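My simulated kitchen for Nernine runs at last. The policy must take the pink bottle from the marble counter among many distractors. We trained it with 18 layouts of the objects, and then Tae-yang Seo asked me to change the viewpoint also.
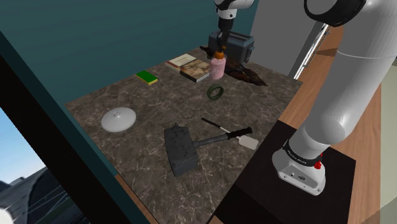

The gripper on the bottle, books beside it.

With three viewpoints the grasps became steadier than in October. The duck decoy still confuses the detector.
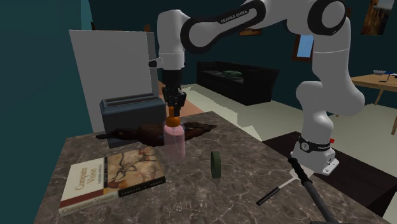
Page last changed: 2019-01-23

Next I will try six new textures for the marble.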